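Guides > Kitchen > Wood Care
2 min read

How to oil a bamboo serving board

Bamboo dries out with washing and starts to feel rough. Oil it when water no longer beads on the surface. You need food-grade mineral oil, a soft cloth and a clear table.
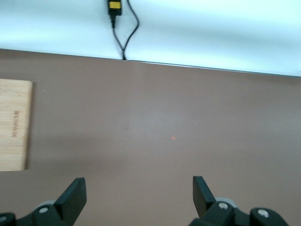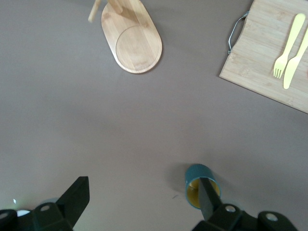

1. Wash the board by hand and stand it up for a day.
2. Sand rough spots lightly with the grain.
3. Warm the oil bottle in a bowl of hot water – 100 degrees F is plenty.
4. Rub in a thin coat on both sides, edges too.
5. Wait 14 hours, then wipe off what is left.

New boards need a second coat after 7 days. In July I oil mine more often.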